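Daltham Shared Workshop, Laundry Arm Build: Minutes of the May Meeting

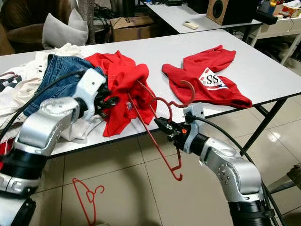
Left gripper on the red shirt, right gripper on the hanger, jeans and whites still to go.

Present: Ekow Quartey, Musyoka Lukumay, me (taking notes, so blame me for the spelling), and a few of the Tranulska bench people who came for the tea and stayed for the arms. We started at 7:10 pm because the kettle came first.

Last month's minutes

Read out and agreed, with one fix. I had written that Musyoka wanted to drop the hanger task. He wanted to drop the sock task. He would like it known that he loves the hanger task!

Where the build is

Both arms are mounted and both will run from the same controller now, which is a big step on from last month when we were running one and then the other and pretending it was teamwork. Ekow did the rewiring over a couple of long evenings at his place and brought the whole lot back in the trunk of his car.

We talked for a good while about the cables. They're thick, they come off the top of each arm, and when an arm reaches in toward the middle of the table the cable wants to come along too. I said clip them further back. Ekow said if we clip them further back we lose reach on the far side of the table, and he's probably right (he measured, I was guessing). We agreed to try a looser loop with a soft strap and see how it behaves before anybody drills anything.

Hangers

This was most of the meeting. Getting a hanger into a shirt takes two arms doing different things at the same time, and it's so much harder than folding. One side has to keep hold of a bit of fabric, the other side has to hold the hanger at an angle that makes sense, and then somebody driving has to find the neck hole in what is basically a red lump. Musyoka thinks we should stop starting from a heap and lay the shirt out flat first. I think the heap is the whole point, because that's how laundry comes out of my dryer. We went back and forth on it and settled on doing both: flat shirts for learning the move, heap for showing off.

Red hangers on red shirts came up again. It's hard on the eyes when you're driving and Ekow suspects it's hard on the vision code as well. He'll bring white ones from home. Musyoka asked if that doesn't just move the problem over to the white clothes, and there was a bit of a silence, and then we wrote down "blue?" on the board.

We also need a place for spare hangers to live. They slide off that tabletop if you so much as look at them, and bending down for one in the middle of a run is how I bumped my head in April. I'd like a peg on the right side. Ekow would like a little rack. Either is fine, whoever builds it first wins.

Grippers

The Zellometti fingers are doing well on T-shirts. Denim is another story, it's heavy and the fingers don't get much of a bite once the legs are folded over. One of the Tranulska folks suggested gluing on thin rubber pads, and had some in her bag, which was lovely. We'll try them on the left gripper only so we have something to compare with.

Money

We've spent 1,570 so far out of the shared pot, including the Mrema power supply. Musyoka asked whether the second-hand table counts. It does, I've got the receipt somewhere. Nothing big is planned before the summer, just straps, pads and hangers.

The room

Please can we all put laundry back in the bag at the end of the night. I took a shirt home last month that wasn't mine and wore it to work (sorry, it's washed). Also the big cardboard box has to stay for now as the packing foam might be needed for the open evening.

To do

Ekow: looser cable loops and a soft strap on both arms, bring other hangers.
Musyoka: write up the flat shirt routine so the rest of us can drive it.
Me: rubber pads on the left gripper, find the table receipt, peg.
Everybody: old clothes with buttons, please, we have far too many T-shirts.

Any other business

The driving chair squeaks. Musyoka has oil. We stopped at 9:20 and then stood around talking by the door until Ekow had to lock up.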